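How Do You Choose a Hand for a Robot?

Your hand has four fingers and a thumb. It can hold a pencil, peel a mandarin, do up a button and carry a bucket. You use the same hand for all of those jobs and you hardly think about it.

Robots are different. Most robot arms end in a flat metal plate with bolt holes in it. Whatever gets bolted there is the robot's hand. Engineers call it a gripper. There are many kinds of gripper, and part of an engineer's job is finding out which kind suits which work.

Three kinds of gripper

A suction gripper has a rubber cup and a pump. The pump pulls air out of the cup, and the air outside pushes the cup and the object together. Suction works well on glass, smooth boxes and sheets of metal. It works badly on a woolly jumper. Air leaks in through the gaps between the threads, so the cup can't hold on.

A soft gripper has bendy rubber fingers that fill with air and curl. Soft grippers are used for things that bruise, such as peaches and tomatoes. They are gentle, but they can't hold very heavy things.

A two-finger gripper has two stiff fingers that move together and apart. It is the plainest of the three. It pinches things, the way you do when you pick up a sock with your finger and thumb.

How a test is done

At the Faulkner workshop, engineers compare two grippers. One is called the Prirkero and the other is called the Clinier. Both have two fingers. The Prirkero has wide fingers with flat faces. The Clinier has narrow fingers with rubber tips.

To make the test fair, everything else has to stay the same. Both grippers use the same arm, the same table and the same objects. If the engineers changed the arm as well, they wouldn't know whether the arm or the gripper had made the difference.

Each gripper gets 200 tries at each object. A try counts as a success if the gripper lifts the object and holds it up while someone says "one banana, two banana". If it slips out before then, the try is a miss. Every try is written down, even the silly ones.

On wooden blocks the two grippers did almost equally well. On spoons the Clinier was better, as its narrow fingers could get under the handle. On clothes the Prirkero was better. Its wide fingers gathered up more cloth at once.

Why clothes are hard

A wooden block is always the same shape. A jacket is a new shape every time you drop it. It can be flat, twisted, inside out or in a heap. The robot has to work out where the cloth is thick enough to pinch.

Puffy jackets are harder again. They are full of air and stuffing. When the fingers press on one, it squashes down, and when they let go it puffs up. A smooth outside can slide away from the fingers as well.

Learning from people

Before a robot tries a job like this, a person can show it how. The person holds a gripper in their own hand, with a camera fixed to it, and does the job. The camera records what the gripper "sees". A computer program called a controller can learn from those recordings. The controller is the part that tells the arm and the fingers when to move. 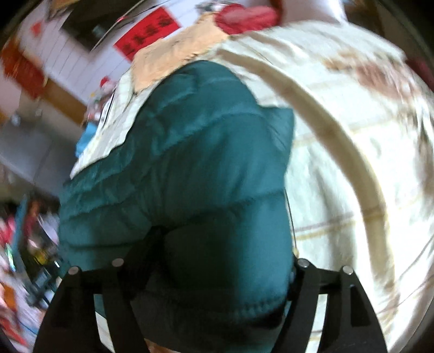

Words: the Brusovent Young Makers page
Reading level: Years 4 to 6

A hand-held gripper with two broad black fingers is pressed into a puffy teal jacket on a bed. The cloth bunches up in the gap between the fingers. The edges of the view look curved, like the view through a door peephole. A lens that takes in a wide view can bend things like this, and the controller has to learn with that bend in every picture.

A controller needs to see the same job many times, in many different rooms. The Faulkner set has 583 recordings of people picking up clothes.

Try it yourself

You will need kitchen tongs, chopsticks, a sock, a spoon, a block and a puffy jacket or a cushion.

Pick up each thing ten times with the tongs, then ten times with the chopsticks. Draw a table and put a tick for every success and a cross for every miss. Use the same hand the whole time.

Words to know

Gripper: the part of a robot that holds things.
Controller: the program that tells the robot how to move.
Fair test: a test where you change only one thing.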